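Dried beans vs canned - am I the only one this excited about fiber?

Forum: Everyday Nutrition > Pantry and Budget

viorica_t
Posted 2018-10-25

OK so I have been on a bean kick since September and I need to talk about it with people who won't roll their eyes at me (my kids are past that point). I started reading labels for a class I'm taking at the Larndale community center and picked up a can of Leckie chili beans that had been in my pantry forever. I added up the sodium for the whole can and got 1147 mg! For beans! I eat the whole can for lunch when I'm in a hurry, so don't tell me about serving sizes.

That same night I put a bag of dried pintos in a bowl of water and I haven't looked back. They taste like something. They hold their shape. The cooking water is practically soup already. I wrote down everything I ate yesterday and got 17 grams of fiber before dinner, and for me that is huge.

So who else cooks from dried, and what am I missing? I want to hear about your favorite kinds, soaking, no soaking, salt, no salt, all of it.

Galbraith_F
Welcome to the club! Black beans are my weekly pot. One onion cut in half, a bay leaf, a good glug of oil, and I salt the soaking water. Yes, salt. My mother would have fainted, she was sure it made them tough. Mine come out creamy all the way through with skins that stay on. Try it side by side once and see which bowl gets finished first.

bbucur
I'm going to stick up for the can a little. I work nights and if it takes planning it isn't going to happen. A drained and rinsed can of no-salt-added chickpeas is still chickpeas. The fiber is still there, the protein is still there. Chili beans in sauce are kind of the worst case, Viorica, they're seasoned to be a meal. Look at the plain ones on the same shelf and the number drops a lot.

I love that you're excited, I just get nervous when people who are new to eating better hear that the easy version is bad. Then they go back to no beans.

viorica_t
Totally fair and I didn't mean it's bad! I should have said THAT can. I do keep plain chickpeas around for hummus. How much does rinsing help, does anybody know? Our teacher said it helps but moved on before I could ask.

bbucur
It takes off a good part of it, but I've seen different numbers depending on who's measuring and how long they rinse, so I won't quote one. Drain first, then rinse, then let them sit in the strainer a bit. I do it with everything except black beans for soup, because there I want the inky stuff.

Torquil Cairns
Dried all the way for me, and I'd go further than the first post. The texture of canned is mush. I don't care what the label says, I won't put mush in a salad. Also cost! A bag makes so many more bowls than a can does.

My method, for what it's worth. Big pot, cold water, beans go in before bed. In the morning I pour off the water and start fresh. Bring it up to a real boil and keep it there a while, then turn it down until it barely moves. No stirring, or you break them up. I taste a few from different parts of the pot, never just one, and if any are chalky the whole pot keeps going. 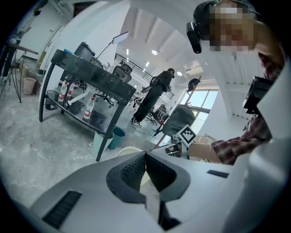
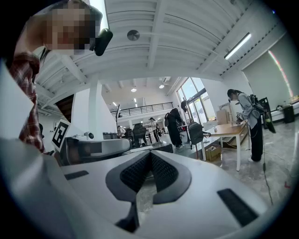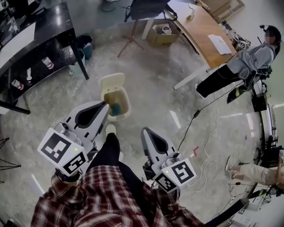 After that they cool down in their own liquid with the lid half on, and the salt goes in while they're still hot. I freeze them flat in bags with enough liquid to cover. Flat bags thaw fast under the tap and they stack like books. I've got 9 in there right now, mostly navy beans and a couple of Uria whites, which are worth looking for if your store carries them. Big, thin skinned, wonderful with garlic and greens.

bbucur
Mush is a brand problem! Or you're buying the cheapest can and cooking it for another hour. But OK, you've made me want the white ones.

sutrisno.liew
Jumping in on one point that matters. If anyone reading this uses a slow cooker, please boil red kidney beans hard on the stove first. Raw ones have a natural toxin (it's a lectin) and low heat doesn't get rid of it. It can make you really sick to your stomach. Soak them, throw out that water, boil them in fresh water, THEN move them to the slow cooker. Canned are already cooked so no worry there.

I'm not trying to scare anybody. Beans are one of my favorite foods on this earth and I eat them at breakfast with rice and a fried egg.

Galbraith_F
Good one. I knew about kidney beans but I didn't know about the slow cooker part. I've been lucky I guess, or mine runs hot. Stove first from now on.

viorica_t
Thank you Sutrisno, writing that on the lid of the jar tonight.

Awkward question time. How long until my stomach gets used to this? I went from beans almost never to beans every day and, well. You know.

sutrisno.liew
Ha, everybody gets there. Slow down a bit! Half a cup a day for a while, then build up. Drink more water too, fiber wants water. Lentils are easier on a lot of people, and red lentils cook so fast you can skip the soaking and have dinner while the rice is still going.

Torquil Cairns
Changing the soaking water is what did it for me. I go through 2 changes.

Galbraith_F
See, I've never noticed any difference from that, and I keep the salted water for the first part of the day and then dump it only because of the foam. I think your gut just got used to them, Torquil.

Torquil Cairns
Could be. I'm not going back to check though.

bbucur
Cumin or a strip of kombu in the pot is what my aunt does. I can't promise it does a thing for gas but the cumin tastes great so who cares.

And if anybody has ongoing trouble with their stomach, please ask a doctor or a dietitian before piling on the fiber. For some folks beans are rough no matter how you cook them.

viorica_t
You people are the best. Red lentils tonight then, with cumin, and I'm going to do Fraser's salted soak and the plain soak in two bowls this weekend. Same bag, same pot size, same burner if I can manage it. I'll make my kids taste them without telling them which is which!

Galbraith_F
Yes!! Use black beans if you can, the skins show it best. And write down how long each one took, I want the times.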